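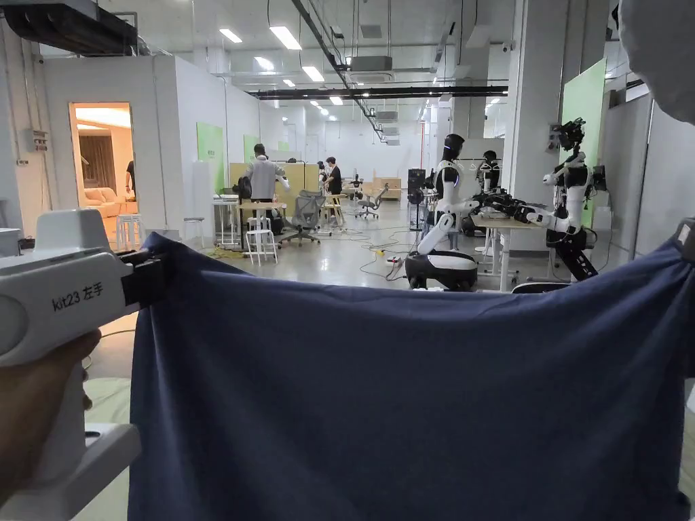 Section 8. Washing, Drying and Refitting the Cover Set

The Nastosstead cover set has three parts: the fitted cover, the top cloth and the pillow sleeves. All three can be machine washed. The foam topper can't. Read the whole section before the first wash, as the fitted cover needs to go back on in a certain order.

8.1 Before washing

1. Unplug the warming pad from the wall and wait 10 minutes.
2. Disconnect the pad cord at the foot end of the bed. Press the tab on the connector and pull straight out.
3. Lift the pad off and lay it flat on a table or a clean floor. Don't fold it.
4. Remove the cover by freeing the two foot corners first, then the two head corners.
5. Close all zippers and turn the cover inside out.

CAUTION: Never wash the warming pad with the cover set. Water inside the connector will damage the pad and can cause a shock.

8.2 Washing

1. Wash the cover set alone or with light cotton items. Dark colors should be washed separately the first two times.
2. Use cold or warm water and a gentle cycle.
3. Use half the detergent you would use for a normal load. Liquid detergent rinses out better than powder.
4. Run a second rinse if the cover still feels slippery.

Don't use bleach or fabric softener. Softener coats the elastic band and the cover will start to creep off the corners.

Note: Sets sold under the older Kender label have a wool-blend top cloth. Wash that piece by hand in cold water and dry it flat. Check the sewn tag if you aren't sure which one you have. The older tag is gray and has the part number 3462 on it.

8.3 Drying

1. Shake each piece out before drying. The fitted cover tends to ball up around the smaller pieces.
2. Tumble dry on low, or hang over two lines with the weight spread evenly.
3. Stop the dryer halfway through, untangle the load and start it again.
4. Take the pieces out as soon as the cycle ends.

The elastic must be fully dry before the cover goes back on the bed. Feel inside the corner pockets, where the fabric is doubled. On a humid day, line drying may take until the following morning.

Shrinkage on the first wash is normal and has been allowed for in the cut. If the cover is tight after the first wash, pull each side seam by hand while it is still slightly damp.

8.4 Refitting

1. Check that the foam topper is square on the mattress and that the Cironent tag is at the foot end.
2. Find the corner of the cover with the stitched arrow. It goes at the head end, on the left as you stand at the foot of the bed.
3. Fit the arrow corner, then the corner diagonally across from it.
4. Fit the other two corners. Lift the mattress a little at each one so the elastic sits well underneath.
5. Smooth from the center toward the sides with a flat hand.
6. Tuck any extra fabric under the long sides.

If the cover won't reach the last corner, don't force it. Take it off and check the arrow corner — a cover turned sideways is 8 inches short.

The fitted cover suits mattresses up to 14 inches deep, topper included. Deeper mattresses need the extended cover, sold separately.

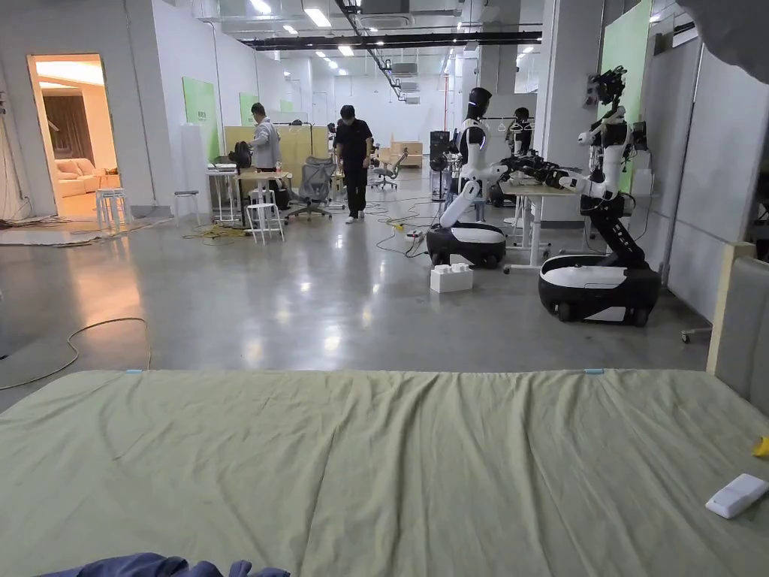
Can I iron the fitted cover?
Use a cool iron on the flat panel only, with the cover off the bed. Keep the iron away from the elastic and the corner pockets. Most creases drop out after a night or two of use.

8.5 Reconnecting the pad

1. Lay the pad on top of the fitted cover with the printed side up and the cord socket at the foot end.
2. Fasten the straps under the mattress.
3. Push the connector in until it clicks.
4. Plug into the wall and set the pad to Low for the first 15 minutes.

The pad limits itself to 68 degrees on Low. If it doesn't warm at all, unplug it and press the connector in again.

8.6 Storage

Store the cover set dry, folded loosely, in a cotton bag or a drawer. Plastic bags hold moisture and may leave yellow marks on the white piping. The pad should be rolled, never folded, with the cord on the outside.

Spare straps and replacement pillow sleeves are listed in the Okafor parts sheet at the back of this manual.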